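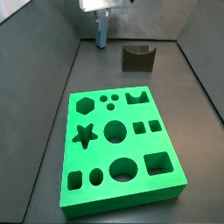 Kulsoom Minhas wrote in after the last session to say that the gripper was one of the cheaper lines in her equipment plan and still took up most of her year, and she asked why the textbook gives it half a page. The textbook is organized by price. This unit is organized by what holds up the work.

Unit 4: Buying for a small robot cell

Reading before class: the Kondby request for quotes, both vendor replies, and chapter 6 up to the section on leasing. Bring your own worksheet from Unit 3. We will be changing it.

4.1 What goes on the list

Most first budgets have three lines: arm, gripper, computer. The approved plan for the Kondby cell ended up much longer. The lines that were missing from the first draft were:

Gripper mounting plate and brackets
Spare fingers
Fasteners and hand tools
Enclosure walls and floor surface
Cameras, mounts and cables
Test objects and fixtures
Freight and import charges
Staff time for setup

Put every one of these on the worksheet even if the amount is zero. A zero that somebody wrote down can be questioned at review. A missing line usually gets through and comes back later as an unplanned order.

4.2 One-time and recurring costs

Keep these in separate columns. The arm is a one-time cost. Fingers, cables and test parts wear out or go missing, so they belong under recurring, with a yearly amount. In the Kondby plan the recurring column for year one was $300, and Shadi Srour, who prepared it, left a note that it covered parts only. Staff time was charged to a different account. If your organization does the same, say so on the worksheet, or the reviewer will think you left it out.

Support contracts are where the two columns get mixed up. Vudik includes the first year of support in the purchase price and bills for it after that. Dekker bills for it from the start. Compare the two over the full life of the cell, using the same number of years for both.

4.3 Test objects

For sorting and insertion work you need a set of shapes and something for them to fit into. A first set should have some easy shapes and some that only go in at certain angles. A circle can be turned any way you like. A star or an arch can't, and an arm that handles circles well may need a different wrist or better sensing for the others. Decide which shapes count toward acceptance before you ask for quotes, and put the list in the request.
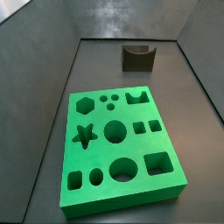

Order at least two complete sets. If a single block is lost, the acceptance test stops until a replacement comes, and small replacement orders often carry the same freight charge as large ones. Check that the sets come from the same batch or are cut to the same tolerance. Ask for the tolerance in writing. A fit that is looser in the second set will give you better results that have nothing to do with the robot.

Color and finish should also be in the request. Dark parts on a dark floor can be hard for a camera to pick out, and shiny walls throw light back. You may want those conditions in the test. If so, pay for them on purpose and write down which ones you chose.

4.4 Worked problem: the gripper line

Two replies came in for the gripper package.

Vudik: $3,646, mounting hardware included, one pair of fingers. Extra pair, $200. Delivery in 16 weeks.

Dekker: lower base price, mounting hardware quoted separately, fingers sold singly. Delivery from stock.

Work out the total for each vendor with two spare pairs, using the price sheet in the reading. For Vudik this comes to $4,046 before freight. Then add the cost of waiting. Use the monthly room charge from your Unit 3 worksheet, and remember that the room is charged whether or not the cell is running.
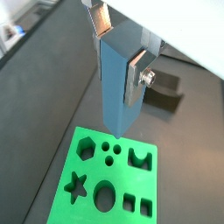 Mounting hardware deserves its own line because it is where replies are hardest to compare. One vendor prices a finger as a bare part, another prices it with everything needed to attach it. Go through the joint piece by piece and ask who supplies each piece. On the gripper here, the blue finger is held in a dark gray bracket, and the bracket has a silver hex socket-head screw on its side. That gives you at least three things to find in the quote: the finger, the bracket and the screw. Add a hex key in the right size under hand tools, and ask whether the thread is metric.

Yung-ching Liu asked last term whether spare brackets are needed as well. Price one and see. If it is cheap next to a day of lost time, order it with the first shipment.

4.5 Timing

Work backward from the date you need the cell accepted. Put the longest delivery at the top of the schedule and place that order first, even if it is a small one. The Bikine plan in your packet shows an arm delivered in October and enclosure panels not yet ordered. Find the line where this could have been caught.

For next session

Finish the worked problem and bring both totals. Revise your Unit 3 worksheet with the lines from 4.1. Send questions to Ctibor Vaněk by Sunday. Leasing is covered in Unit 5, so leave that column blank for now.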